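Talk notes, Sharifi, 16 Jul 2021
Sorting the small stuff (room 203, 4 sections, leave time for questions)

Opening

Hi everybody, thanks for coming in on a Friday. Ask who has a drawer at home they can't fully close. Wait for hands. Mine goes up too!

I've been doing intake sorting since March, first at Juvar and now on the Carkico job, and the big items have never given me any trouble. A chair is a chair. What eats my afternoon is the stuff that fits in one hand.

1. Start with a bin, skip the categories

People love to make labels first. I did (I had a whole sheet of them, color coded, very proud). Then the first load came in and half of it fit two labels or none. So now I tip a little into a bin and look at it before I name anything.

Keep the load small. If things are piled up you'll grab whatever's on top and call that a system.

2. Deep gray bins, one behind the other

Story about the shallow trays at Skastis goes here, keep it short. Things rolled out all day long. I like tall sides now. Scuffs and scratches don't bother me, a bin is for putting things in.

3. What a mixed load looks like

Slow down on this part. Let them look before talking.

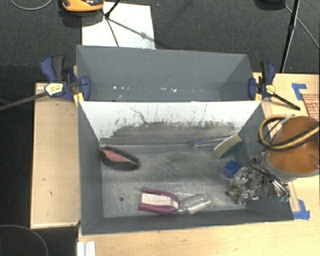

I'd pull the sponge first, every time. Sponges are easy, everybody agrees on sponges, and it feels good to get one thing settled. Clear plastic goes next, bottles or tubes, same pile for me. Then you get to the ones where people start arguing. Is the black thing with the red on it a brush or some kind of pad? At Carkico we'd put it with cleaning and move on, and if somebody downstream wants to fuss over it, great, they can.

Little blue bits: check the corners and along the walls before you say a bin is done. Thin things too, they lie flat against the side and you look right past them.

Ask the room where they'd put the purple and white one. Take 3 answers, don't pick a winner.

4. The "don't know" pile

You're allowed one! Give it its own bin and go through it at the end of the day. We had a run of 1,000 pieces and I was scared of what that pile would look like, but it went fine once I quit stopping for every odd piece.

Handouts are by the door. Questions, then break.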